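## Equipamiento: el kit de montaje en frío Gernora

El mes pasado varios lectores preguntaron por equipos para montar bocadillos y hamburguesas en obradores pequeños, de los que sacan poca variedad y trabajan con una sola mesa. Virura vende desde enero un kit pensado para eso, el Gernora, y lo hemos tenido a prueba durante 3 semanas. La unidad nos la cedió Mittal, que lleva la distribución y el servicio técnico. No hemos cobrado por la reseña y la unidad ya está devuelta.

El Gernora se vende como complemento para un brazo robótico de mesa. Lo que llega en la caja es la pinza, la funda de tela negra para el brazo, la bandeja blanca de trabajo, los separadores transparentes y la licencia del programa. El brazo se compra o se alquila aparte. Virura publica una lista de modelos compatibles y conviene mirarla antes de pedir nada, ya que la brida de la muñeca cambia de un fabricante a otro y el adaptador no está incluido en todos los casos.

La preparación de la mesa llevó una mañana. Se necesita una superficie clara y lisa, y se fijan encima los separadores, que reparten el espacio en una zona central y dos laterales. La bandeja va en el centro. Los ingredientes troceados se ponen en un recipiente al fondo de la bandeja y las piezas enteras, a los lados. El programa pide que cada cosa esté más o menos en la zona que le corresponde, pero no exige una posición exacta. Nosotros trabajamos con pan de hamburguesa, pan con sésamo, tomate en rodajas, lechuga, col morada y carne ya cocinada.
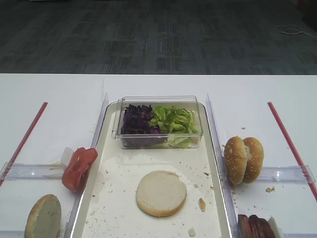 **¿Hace falta saber programar para poner en marcha el kit?**

Para las recetas que trae de serie basta con saber usar una tableta. Se elige la receta, se confirma qué ingrediente hay en cada zona y se pulsa el inicio. Para crear una receta propia hay que guiar el brazo a mano y grabar los movimientos, y eso requiere algo de práctica, pero tampoco se escribe código.

### Lo que hemos probado

Hicimos tres tipos de tarea. La primera, coger medio pan de una zona lateral y dejarlo en la bandeja. La segunda, colocar una rodaja de tomate sobre el pan. La tercera, coger lechuga o col del recipiente y repartirla por encima.

El pan es lo que mejor lleva. La pinza tiene los dedos oscuros y bastante anchos, con una cara interior blanda que Virura llama almohadilla de contacto. Cierra despacio y se puede limitar la fuerza desde la tableta. Con el valor de fábrica marcaba la corteza de los panes más tiernos. Bajando la fuerza un par de puntos la marca desaparecía casi siempre, aunque entonces alguna mitad se escurría al levantarla. Hay que buscar el punto para cada pan y anotarlo. El pan del día anterior pide un ajuste distinto al recién hecho.

Cuando el pan está tumbado con el corte hacia arriba, la pinza tiene que bajar mucho para agarrarlo por el canto y a veces lo empuja antes de cogerlo. Si está apoyado contra un separador resulta más fácil. El manual recomienda dejar las piezas laterales de pie siempre que se pueda y, después de probarlo de las dos maneras, estamos de acuerdo.

El tomate da más trabajo. Una rodaja gruesa, de pie junto al separador, se coge bien. Una rodaja fina se dobla y se pega a los dedos. El manual habla de un grosor mínimo para tomate y cebolla, y nuestra impresión es que se queda corto: con la cebolla fina acabamos por retirar la tarea de la receta y ponerla a mano. Además el tomate suelta agua, y lo que cae en la bandeja hay que secarlo entre una tanda y otra si no se quiere que el siguiente pan se humedezca por debajo.

La verdura troceada es otro asunto. La pinza coge un puñado y el puñado nunca es igual. El programa no pesa lo que lleva, de modo que la cantidad depende de lo lleno que esté el recipiente y de cómo esté cortada la hoja. Con la lechuga en trozos medianos las raciones salían parecidas. La col, cortada más fina, se caía por el camino. Para quien venda por peso o tenga fichas de escandallo muy ajustadas, esto es un problema y hay que contar con una báscula aparte.

### Limpieza

La bandeja se saca y se lava en el fregadero. Los separadores también se desmontan, pero las ranuras de la base acumulan migas y hay que pasarles un cepillo. La funda del brazo se lava a máquina en programa corto. Queda holgada, hace pliegues a lo largo del brazo y en los pliegues también se mete la miga, por lo que conviene tener una segunda funda mientras la primera se seca. Se vende suelta.

El punto flojo es el cable de la muñeca. Sale de la funda, hace un bucle y queda a la vista. No se nos enganchó en ningún momento, pero en una cocina preferiríamos que fuera por dentro. Mittal nos dijo que lo estudian para la próxima revisión y no dio fecha.

Las migas en la mesa son inevitables. Después de unas cuantas tandas están por todas partes, a los dos lados de los separadores y en el borde de la bandeja. El manual propone una limpieza rápida cada hora de servicio y una completa al cierre. Nosotros hicimos la rápida con más frecuencia.

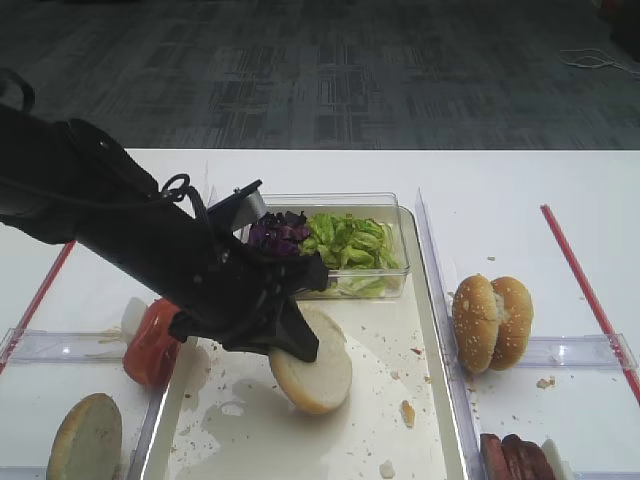
*Sarla Bhatia*

### Precio y condiciones

El kit cuesta 2000 euros más impuestos, sin brazo. La licencia del programa es de 69 euros al mes e incluye las actualizaciones y la atención por teléfono en horario de oficina. No hay permanencia, pero si se da de baja la licencia el kit deja de recibir recetas nuevas y solo funcionan las que ya estén guardadas en la tableta.

Las almohadillas de los dedos son de desgaste. Virura calcula que duran unos 2000 ciclos de agarre antes de perder tacto. En nuestra prueba no llegamos a gastar el primer juego, así que no podemos confirmar la cifra. El cambio se hace con una llave pequeña que viene en la caja y no pide volver a calibrar. La bandeja y los separadores se pueden pedir como repuesto y el plazo que nos dieron es de una semana.

Mittal ofrece también la instalación, que se presupuesta aparte según el local. Incluye fijar el brazo, ajustar las zonas y dejar montadas las primeras recetas con los ingredientes del cliente. Quien tenga a alguien con algo de maña en la casa puede ahorrársela. El manual está en español, se entiende y trae los esquemas de montaje a buen tamaño. La parte dedicada a las recetas propias es más pobre y nos hizo llamar dos veces al servicio técnico. Contestaron las dos veces en la misma mañana.

### Seguridad

El kit no cambia las obligaciones que ya tiene el brazo. Sigue haciendo falta una evaluación de riesgos del puesto, una parada de emergencia al alcance y formación para quien trabaje cerca. En la mesa de prueba trabajamos con dos líneas rojas en la superficie y la norma de no meter las manos entre ellas con el brazo en marcha. Si la mesa está en una zona de paso, habrá que prever además una protección física. Virura no la vende.

En cuanto al contacto con alimentos, pedimos las declaraciones de conformidad de la pinza, la bandeja y los separadores, y nos las enviaron. La de la funda llegó más tarde y está limitada a contacto ocasional. Conviene pedirlas todas con la factura y guardarlas con el resto de la documentación sanitaria.

### Dónde se está usando

Polska, la cafetería que colabora con este boletín en las pruebas de maquinaria, lo tuvo los últimos días en el obrador, fuera del horario de servicio. Su encargada lo ve útil para preparar bases por la mañana, es decir, pan colocado y tomate encima, y dejar que una persona termine cada bocadillo. Para el servicio del mediodía lo considera lento. Una persona con costumbre monta varios en el tiempo en que el brazo hace uno, y el brazo hay que vigilarlo.

Coincidimos con ella. El kit puede interesar a quien ya tenga un brazo compatible parado parte del día, a escuelas de hostelería que quieran enseñar este tipo de equipos y a obradores que preparan tandas largas de un mismo producto. Para quien parta de cero, el coste del brazo pesa mucho más que el del kit y las cuentas hay que hacerlas con el conjunto.

Virura anuncia una segunda pinza, más estrecha, para loncha fina y verdura en juliana. Hemos pedido una unidad y, si llega a tiempo, la probaremos con la misma mesa y los mismos ingredientes. Quien quiera que incluyamos algún producto concreto puede escribir a la redacción antes del cierre del próximo número. Ya tenemos peticiones para queso en lonchas y para pepinillo.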